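Cukidar Home Arm – Owner's Guide
Section 4: Deciding Which Chores to Hand Over

Read this section before you set up your first chore. It covers what the arm can be expected to do in an ordinary house or small shop, what it cannot do yet, and how to test a job before you leave the arm to it. If you have not finished leveling the base and setting the reach limits, go back to Section 3.

4.1 What to expect

Many owners buy an arm with one particular job in mind, often laundry or dishes. Those are among the hardest jobs you can give it. A towel changes shape every time it is touched. A sink full of dishes has things stacked on things, and half of them are slippery. The arm does best with a hard object of known size, sitting by itself on a flat surface, in steady light.

The chore library that came with your arm holds 102 chores. Each one is marked with a grade from A to D.

Grade A. The arm can do the chore while you are in another room. Example: moving blocks or tiles from a table into a tray.

Grade B. The arm can do the chore while you are in the same room. Expect to help now and then. Example: sorting empty plastic containers by size.

Grade C. The arm can do part of the chore. You do the rest. Example: clearing a lunch table, where the arm takes the cups and you take the plates with food on them.

Grade D. Trial only. Stay within reach of the stop button the whole time. Example: folding a hand towel.

Grades were set at the Gronow workshop on clean tables under ceiling lights. Your kitchen will be different. Treat every grade as one step lower until you have run the test in 4.3.

Note: The grade belongs to the chore as written. If you change the object, the surface or the container, the grade no longer applies and you need to test again.

4.2 Before the test

1. Clear the work area. Take away anything the arm is not meant to touch, including phone cables and dish towels.

2. Wipe the surface with a damp cloth and let it dry. Crumbs under an object can tip it enough to spoil a grasp.

3. Turn on the lights you will normally use for this chore. Do not test at noon by a window and then run the chore at 9 p.m. under a lamp.

4. Look at the wrist camera view on your tablet. Check for glare and for heavy shadow. A glossy table will nearly always show a bright patch somewhere. A bright patch next to the object is usually fine. If the patch lies over the object so that you cannot see its edges on the tablet, move the lamp or move the object.

5. Check that the finger pads are clean. Dust on the pads matters more than most owners think. Use plain water only.

CAUTION: Do not put your hand between the fingers to clean the pads while the arm is powered. Use the power switch on the base and wait for the light to go out.

6. Set the speed to Low. Leave it there for the whole test.

4.3 The one-block test

Every chore that involves picking something up depends on the same few motions: find the object, line up over it, go down, close, lift. If the arm cannot do these with a plain block, it will not do them with a coffee mug. The test takes a few minutes and should be repeated whenever you move the arm to another table.

1. Place one block from the starter kit on the table, well inside the reach limits. Nothing else should be on the table.

2. On the tablet, choose Tests, then One Block. The arm will move to its waiting position with the fingers open.

3. Look at the view again. The block should be ahead of the fingers, with all four edges showing. It does not need to be centered, and it does not need to be square to the fingers. A few degrees of turn is normal, and so is a block that sits closer to one finger than the other.

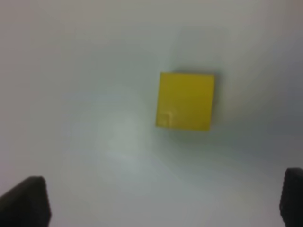
4. Press Start and keep one hand near the stop button. The arm should line itself up over the block before it goes down. If it starts down early, press Stop and see 4.5.

5. Let the arm close, lift and put the block back. Do not help it.

6. Turn the block by hand to a new angle, slide it to a new spot, and press Start again. Do ten runs in all.

7. Write down the number of good runs. A good run is one where the block is lifted and set down without being dropped, pushed away or grabbed by one corner.

Ten good runs: go on to the real object.
Eight or nine: change the light or the table position and test again.
Seven or fewer: do not run any pick-up chore at this location. Go to 4.5.

Note: Low, flat blocks are harder than tall ones. The fingers have to come close to the table without touching it, so a small error in the leveling shows up here first. If tall blocks go well and flat ones do not, repeat Section 3 before you try anything else.

4.4 Moving from a block to a chore

Once the block test is passed, change one thing at a time.

1. Swap the block for the real object, on the same table and in the same light. Do ten runs.

2. Add the container the object should go into. Do ten runs.

3. Add a second object, set a hand's width from the first. Do ten runs.

4. Add the rest of the objects.

If the count of good runs drops sharply at any step, you have found the part of the chore the arm cannot manage. Go back one step and use the arm for that much. It is a perfectly good way to own one of these. Plenty of owners have the arm load a tray and carry the tray themselves.

Eirlys Nicholas, who runs the chore trials at Gronow, logged 844 runs of the table-clearing chore over one September. In 262 of them someone had to step in. Most of the trouble came from two things: cups placed rim to rim, and spoons lying flat on the table. The chore has been rewritten since then so that the arm leaves spoons alone, and it stays at Grade C.

People ask whether the arm saves time. For a single load of anything, it does not. You can put a dozen blocks in a box in far less time than the arm takes, and you do not have to set up a lamp first. It starts to pay off when the same small job comes back every day in the same place, such as a parts bench at the end of a shift, or a playroom table where the toys are hard and all of one kind. The parts room at Rollmont runs one arm on a sorting job of that sort and has kept it on Low speed from the start.

Jobs we suggest you do not plan around this year:

Anything with loose cloth, including beds.
Anything with running water.
Glassware, even if it passes the test.
Food that is not in a closed package.
Picking things up off carpet.
Any job where a pet or a small child can get to the work area.

WARNING: The arm cannot tell a hand from an object to be picked up. Keep people out of the reach limits while a chore is running.

4.5 If the test does not go well

The arm goes down beside the block.
The wrist camera may need to be set again. Choose Settings, Camera, Align. If the fault stays, check whether a strong shadow lies along one side of the block. The arm sometimes takes the edge of the shadow for the edge of the block. A second lamp on the darker side usually cures it.

The arm stops above the block and does not go down.
The view is too bright or too dark. Change the light. A sheet of plain gray paper under the work area also helps on very shiny tables – tape it down flat at all four corners.

The block slides away as the fingers close.
Clean the pads. If they look smooth or worn, replace them. Pads are part number 356 and are sold in pairs. Always change both.

The block is picked up but drops during the lift.
The grip is set too low for the weight. Raise it one step at a time, and go back to the block test after each change.

The fingers touch the table.
Press Stop. Do not run any more tests until you have leveled the base again. Repeated contact will bend the finger mounts, and bent mounts are not covered.

4.6 Keeping a record

Use the chart at the back of this guide, or any notebook. For each chore, write the place, the time of day, the lights that were on, and the number of good runs out of ten. When you call the Wurnham service desk, these are the first things they will ask for.

Test again after a software update, after new pads, and after the arm has been moved, even if it was only moved to clean behind it.

Go on to Section 5, Teaching a New Chore, once you have at least one chore that has passed every step in 4.4.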